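Two delays and a very long walk
2025-05-07

So I finally flew Zalen Air last week, after putting it off since February, when they canceled on me by text message while I was already in the cab. They gave me a voucher and I figured I'd better use it before it expired.

The first flight, Gema to Trujillo, left 47 minutes late. Fine. The gate agent kept us posted and the crew handed out water while we sat there.

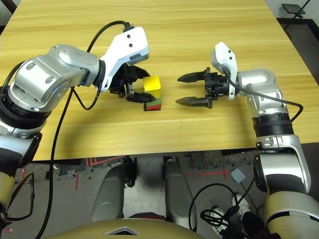

My connection was the problem. You land at one end of the terminal and the Zatix counter is at the other, and you have to stop there for a new boarding pass even if you already have one on your phone. I ran. I do not run well with a backpack!

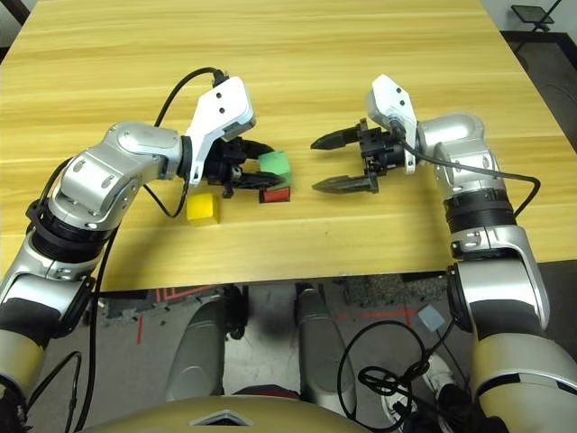 I made it with 2 minutes to spare and then we sat at the gate anyway — something about a bag that had to come off. My seat was by the back galley, which I like (easy bathroom, first dibs on pretzels), but it didn't recline at all. 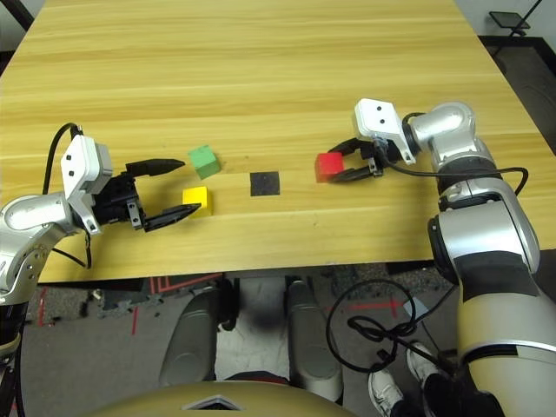

Total damage was $162 on top of the voucher, mostly the checked bag and a seat fee I'm still annoyed about. Would I fly them again? Probably, if it's nonstop. I've written in about the seat fee and will update this post if I hear back. Also, bring a sweater, because that second plane was freezing.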